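Arnthorpe Sets Out Plans for a Longer Season and a Smaller Bullpen

The Arnthorpe baseball club will open its season in April with 5 fewer pitchers under contract than it carried a year ago, a change the club's head coach describes as overdue.

Speaking at the club offices in Hultomberg, the coach said the decision followed a review of how innings were shared out last summer. Several relievers went two weeks or more without entering a game, and the starters were often removed before the sixth inning as a matter of habit.

"We had arms in the bullpen that were rested to the point of being rusty," the coach said. "A pitcher who throws once every twelve days cannot be expected to find the corner of the plate with two men on. That was our doing, and we have tried to correct it."

Under the new arrangement, starters will be allowed up to 90 pitches in an outing from the first week of the season. The previous limit was lower in April and rose by stages through the end of May. The coach confirmed that the figure is a ceiling and that the pitching staff retains the right to end an outing earlier.

Asked whether the change placed too much on a young rotation, the coach pointed to the winter program. Pitchers reported in January, two weeks ahead of the rest of the squad, and worked on a fixed schedule of long toss, bullpen sessions and rest.

"They came in fit," the coach said. "Two of them have added a changeup that they are willing to throw when behind in the count. Last year they had one they would throw only in the outfield." 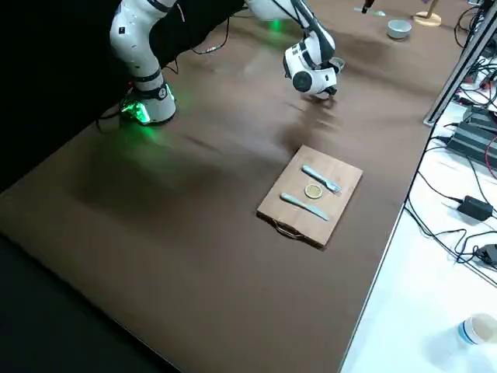
The Clirside manager, whose team meets Arnthorpe in the opening series, was reported as saying that a shorter bullpen would be tested the first time a game went to extra innings, and that opponents would make a point of running up pitch counts early.

The Arnthorpe coach did not dispute the point. The club has asked its hitters to prepare for similar treatment, and a good part of the March schedule has been given over to situational at-bats in which the batter begins with two strikes.

"Clirside took a great many pitches against us last season and were right to do so," the coach said. "We walked the leadoff man far too often in that series. If we throw strike one, the question of how many relievers we have does not come up until the eighth."

Attention has also been paid to the field itself. The fence in left center now stands 345 feet from home plate, following the removal of an old equipment shed and the rebuilding of the warning track. The coach expects the added ground to favor a team with quick outfielders and said that the left field position remained open.

"We have one player who covers more grass and one who hits for more power," the coach said. "I have told them both the same thing. Whoever hits the cutoff man will play."

Trịnh, the sponsor whose name will appear on the home uniforms for the first time, has agreed to support the club through next season. The coach declined to discuss the terms but said that the agreement had allowed the club to replace its batting cages and to travel the night before away games, where it had previously left at 6 in the morning.

Covered seating along the first base line has been extended, bringing the stand to 1000 seats. Season tickets remain on sale at the Hultomberg office, and holders from last year may keep their places until the end of March.

On the subject of expectations, the coach would go no further than to say that the club intended to be in contention in August. Arnthorpe finished fourth last year after losing seven of its last nine games, four of them by a single run.

"I have watched those four games again, more than once," the coach said. "In three of them we had the tying run on third with one out. We have been practicing the bunt."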